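Two months with the Orkholm table kit
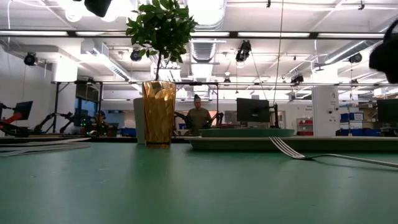
Photo: Harnbridge shared lab, June

So I finally caved and signed up for the Orkholm trial, and I have opinions! If you missed my last post, it's the tabletop arm kit from Nelon, the one where you get the arm, the gripper, the software and 2 months of support for $2,222. I went in expecting to send it back (I send most things back).

Dishes are my test for everything. Forks especially. A fork lying flat on a table is a nasty little problem, and a shiny one is worse, so I always start there and then move on to plates with a raised rim, and after that a glass with lots of angles that throws light all over the place. If a kit can cope with those three I'll forgive it a lot.

The good: setup took me 13 minutes, and the gripper pads swap out by hand, no tools. I love that. The plate routine was easy to teach, too, and I only had to read the manual once.

The less good: the fork settings are buried four menus deep, and the fan has a whine that got on my nerves by lunchtime. Support wrote back the same afternoon, but they pointed me to a page that was still about the old Prieto model. Come on, folks.

Would I pay full price? Hmm. At $1,000 less I'd say yes without blinking. For now I'm keeping it through the end of the trial, and next up is mugs, the kind with the tiny handles.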